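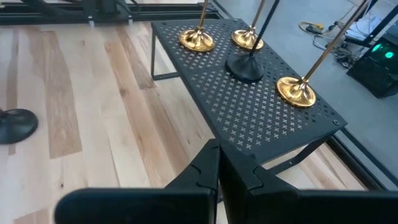
发件人：Tetsuya Nishimura
收件人：末端执行器讨论列表
主题：回复：两套手指抓细立杆的对比，以及腕部相机的安装位置

Fukuda 君，各位：

先回答参数问题，再补几条上次没写进去的结果。

Yuto Fukuda 写道：
> 我们这边准备把 Brivum 的平行夹爪换到第二台臂上，任务和你们的一样，
> 抓住立杆，把整个立杆架从台面移到地面，底座朝下放稳。有三个问题：
> 1. 你上封邮件里的 200 次，是两种手指合计，还是各做 200 次？
> 2. 失败里有多少是抓滑，有多少是定位不准？
> 3. 腕部相机看不到杆的上端，策略怎么判断杆的倾斜方向？
> 另外，冲孔台面对深度图有没有影响？我们用的是实心台面，想知道
> 要不要换成一样的。
> Yuto Fukuda

1. 次数

各做 200 次。A 组是 Brivum 原装的宽平指，B 组是 Drarum 的带 V 形槽的指。臂、控制器、腕部相机和操作员都没有换，只换手指，换完重新标一次 TCP。A 组完整成功 98 次，B 组还在复核录像，数字先不报。上次附表里写的 216 是控制器日志的条目数，包含急停后重新开始的记录，不能当作试验次数用，请以这封为准。

2. 失败类型

A 组以杆在指间转动为主。平指夹圆杆，接触区就是两条线，抬起时底座的重量使整个架子绕夹持点摆动，夹持力加到上限只能减轻，不能消除。黄铜色抛光的架子比哑光黑色的更容易转，我倾向于认为是表面的差别，但两种架子的重量没有分别称过，这一条请当作未验证。

定位不准集中在后排。两个架子靠得近的时候，张开的手指在接近段会先碰到邻近的底座。我们后来把接近方向改成从台面前侧斜向进入，开口收窄，碰撞明显减少，代价是对杆的横向偏差更敏感。

B 组的 V 形槽基本解决了转动，但对高度有要求。夹得太低，指尖会碰到底座中间的凸缘，力矩读数跳变，控制器按碰撞处理并停机。目前的做法是在夹持高度上加一个下限，写在任务配置里，没有动控制器的阈值。

3. 倾斜方向

腕部相机在接近段只能看到杆的下半段，上端在画面之外。倾斜方向是用可见段的投影加臂的位姿算的，在单个画面里算不准，需要在接近途中取两个以上位姿。杆在画面里看起来斜，多数情况下只是视角造成的，不要直接拿画面角度去转腕关节，我们第一周就犯过这个错。

还有一个遮挡问题：两根手指占了画面下部，夹持前的最后一段，杆与指面的接触位置基本看不到。Ikeda 的支架可以把相机抬高并外移，我试过，手指遮挡变小，但外移之后相机离台面架子更近，换位时要多留余量。最后还是装回原位，末段改用力反馈收尾。

4. 台面和深度

冲孔台面有影响。密排的小十字孔在深度图上产生成片的空洞，台面平面拟合本身还可以，底座边缘的分割会变差，黑色底座最严重，和黑色台面几乎分不开。抛光底座是另一种情况，高光处深度缺失，但彩色图里轮廓清楚。现在的流程是先用彩色图分割，深度只用来取杆上的一小段。

不建议你们为了和我们一致去换台面。如果要对比数据，保留实心台面，在记录里注明就行。真要看台面的影响，可以在冲孔面上铺一块哑光板再做一组，我这边五月做过很短的一轮，样本太少，没有写进表里。

5. 放置

放到木地板上的那一步，黑色圆盘底座比较稳，问题不多。抛光底座放下时如果杆没有扶正，底座一侧先着地，松开手指后会晃。我们加了一段低速下降，检测到竖直方向的力之后先停住，再松指。Dodov 控制器的力阈值单位和手册里的写法不一致，配置前请先用已知重量核一遍。

手指的图纸和任务配置放在列表的共享目录里，9/1/20 之前的版本没有夹持高度下限，请不要再用。B 组复核完以后我把两组放进同一张表再发。

你们第二台臂的法兰如果和第一台不同，麻烦把转接件厚度告诉我，TCP 的初值要跟着改。

Tetsuya Nishimura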